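Flarkine 60-Inch Work Table: A Long, Fond Review

6 min read

I put off buying a proper work table for years. We had a dining table that did everything, and then my wife got tired of eating next to a glue gun, and I couldn't blame her. So in June I ordered the Flarkine, in white, for $147 with the shipping thrown in, and I have been leaning on it more or less every day.

It comes flat in one very heavy box. Get a friend to help you up the stairs with it! I didn't, and I had a long rest on the landing. Assembly took me most of an evening, partly because I stopped for supper and partly because two of the leg bolts look the same until you try to put the wrong one in. The instructions are all drawings and mostly good ones. Step 6 is a muddle, so look at the step after it before you tighten anything down.

Once it's up it feels like a much pricier table. My old card table used to shiver whenever I ran a pair of scissors across it, and this one stays put. The maker says it'll take 400 pounds, and I'm happy to believe them without climbing on. There is a little sway if you push hard from the short end – I slid mine up to the wall and stopped noticing.

I wasn't sure about white. I spill coffee, and I leave pencils lying about, and I pictured it gray by the end of the month. It has been kinder than that. Pencil comes off with a damp cloth, coffee too if you're quick, and the one ring of red stamp ink needed baking soda and some patience. What I really love is the light. My room faces north and has always been a bit gloomy, and the pale top bounces whatever sun there is back up at my hands, so I can thread a needle at four in the afternoon without hunting for the lamp.
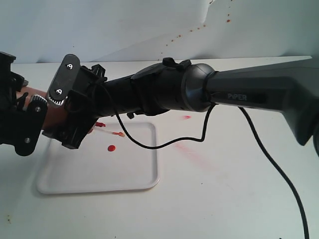

PiPER arm reaching over a white tabletop, white backdrop behind.

Grumbles? The plastic feet mark a soft floor, so I put felt under mine. The edges are squarer than I'd like on my forearms, and I do wish it had a drawer. I looked at the Gakier, which has one, but it's a good bit shorter and I wanted room for a whole quilt panel. If you mostly write letters, I'd get the Gakier. For cutting and spreading out, I'd buy the Flarkine again.

Comments

Tamara Costache: Does the top scratch? I use a rotary cutter and I'm not always careful with the mat.

Grigore Voicu: Same muddle with the leg bolts here. I had to take one leg off and start over.

Ayodele Yusuf: Felt pads, yes. Wish I'd read this before I dragged mine across the den.

Related

Okoro Clip Lamp Review
Listness Pegboard, One Year On
Getting Ink Out of Almost Anything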